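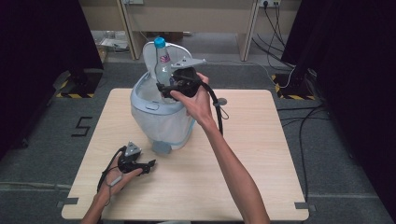 04/05/2018

So the idle-cutting thing works! I've been grumbling about it on here since winter, and I promised I'd write it up once I had a result I believed, so pour yourself a coffee.

Quick recap for anyone who missed the last few posts. We teach Trummer (our two-armed robot, the one with the squeaky left shoulder) by doing chores ourselves with a pair of hand-held grippers and letting it learn from the recordings. Bottle into the trash bin, bottle out of the trash bin, lid up, lid down, all day long. The full set is called Zatano and it has almost 2000 recordings in it now.

The trouble is that people dawdle. You finish one move, you think about the next one, and your hands just hang there for a bit. It doesn't feel long when you're doing it, but the robot learns the hanging around very faithfully. Last June we had Trummer standing in front of a bottle like it was waiting for a bus, and once it had stopped it mostly stayed stopped. Every moment of standing still looks the same as the one before, so why would it ever move?

## What I tried first

My first idea was to throw out every stretch where the gripper speed dropped below a threshold. Simple, took an afternoon, made things worse. Closing slowly around a bottle neck is also a low-speed moment, and I'd been chopping out exactly the careful part. Trummer got very brisk and knocked everything over.

Engelbert Widmer suggested looking at the two hands together. If one is working and the other is parked, keep it all. If both are parked and neither set of fingers is opening or closing, then you have a real pause and you can cut it down to a few frames. I also keep a little bit of still time on each side of the cut, otherwise the motion jumps and the arms twitch. 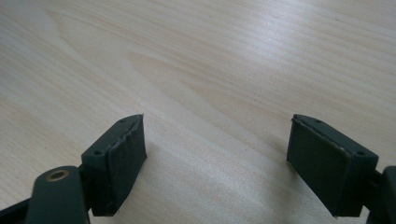
Deciding what counts as "parked" was harder than I expected, and most of April went into it. Lallum, our tracking code, works out hand motion from the gripper cameras, and it has a small wobble even when you hold perfectly still. On a plain white board the wobble was awful. On the wooden table it's much better, and I'm pretty sure we can thank the grain for that – all those fine diagonal lines, plus the long oval figure just past the fingertips, give the tracker plenty to hang on to. When there's an open gap between the pads like that and the wood behind it stays put, I can call the hand still and trust it.

## The numbers

After dropping recordings with bad tracking I had 1284 left to train on. I trained with and without the cuts, using 5 random seeds each, and every seed with the cuts beat every seed without them. The freezing in front of the bottle is gone in all but a couple of runs, and those I want to look at by hand.

Aurora Garcia thinks part of the gain is just that the recordings are shorter, so each training pass sees more of the interesting stuff. Fair point! I'm going to rerun the uncut version with longer training and see if the gap closes. She also wants me to try it on the towel task, where both hands pause for good reasons (you're waiting for the cloth to settle), and I have a bad feeling about that one.

I'm showing all this at the Birnholm meetup next month, so if you have a nasty case for me to try before then, leave it in the comments.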